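February
Noemi Dunleavy
2 min read

Greenberg job, shower recess, second cleaning pass

Back on the recess with Amos Fitzsimmons this morning, and I'm really pleased with how these big gray tiles are turning up! The veining is so faint that grout haze hides it completely, and then you clear a patch and there it is, running off on the diagonal. Lovely stuff to work on.

We stuck with the plain dark sponge and hand pressure, with Fliltine mixed weak (70 ml to 2,000 ml of warm water). Amos wanted to try it stronger, so we did a spare tile on the bench at 70 to 1,000 and I couldn't tell the two apart. Weak mix it is. Keep one palm flat on the tile while you scrub, it saves the back and you can feel any grit you've left behind (I was amazed how much). Small strokes next to the metal trim, flat side of the sponge.

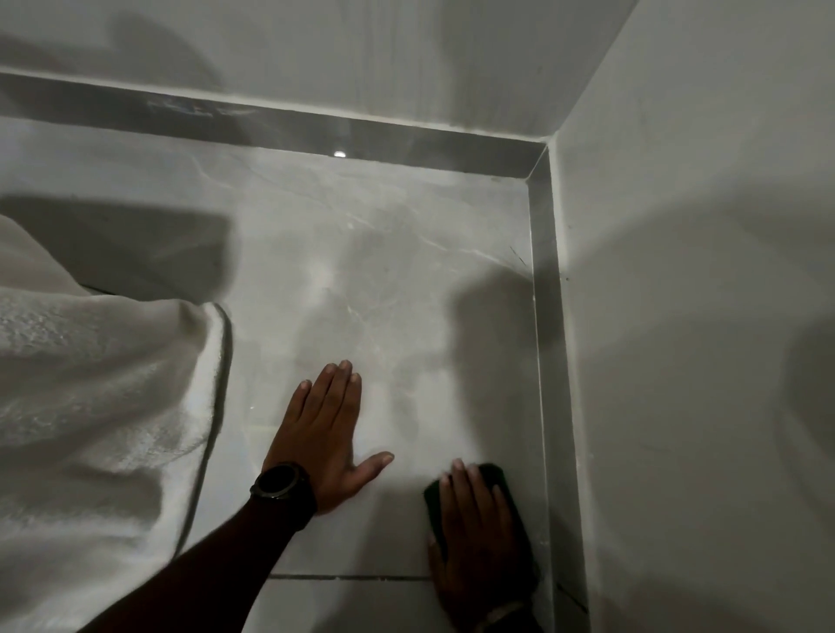
Marks near the trim

A few thin dark lines on the right side of the floor tile, close to a light vein. They look like scratches to me, Amos thinks metal transfer from a trowel. If he's right the Kandero paste should lift them, and I'd love to see that! Test on the bench tile first, gloss side up, and check it with the lamp held low.

To do: order more Kandero, ask Plodthorpe whether the trim can take it, wash out the towels. Amos has the lamp.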